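Search articles Go Clear

Keeping the Grippers Honest

At the Lellby workshop, the day starts with a cloth and a torch. The hand-held grippers are the part of the Jurkgate cell that gets the most handling, and they are checked before any recording is done.

Each one carries a cube printed with black-and-white markers. Cameras read the markers to work out where the gripper is and which way it is turned. A scratch across a printed square, or a cube that has shifted on its mount, can put the position out by enough to spoil a morning's work.

The faces are wiped dry, then the mount screws are tried with a short driver. Darwish, which makes the mounts, asks for a check every 150 hours. Lellby does it at every shift change — it takes five minutes a pair.
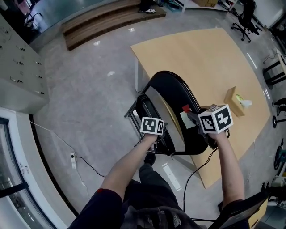 How often does a marker cube need replacing? When a face is scuffed or a corner has lifted, and at Lellby a cube lasts almost two months.

Cables are the other regular job. They get trodden on, pulled round chair legs and bent sharply where they leave the grip. The workshop now keeps two spares on the shelf and throws a cable out at the first sign of a split sleeve. Taping was tried for a while, but the tape slipped and left glue on the operators' gloves.

After any cube is changed, the pair has to be calibrated again. The operator moves both grippers slowly through a set of 121 positions, high and low, near and far, while the Vavirik software compares what it sees with what it expects. If the error is too large, the screws are loosened, the cube is reseated and the whole set is run again.

The results go into a paper log by the door, with the cube number and the time. The oldest pages are mostly about loose screws. The recent ones are mostly about cables.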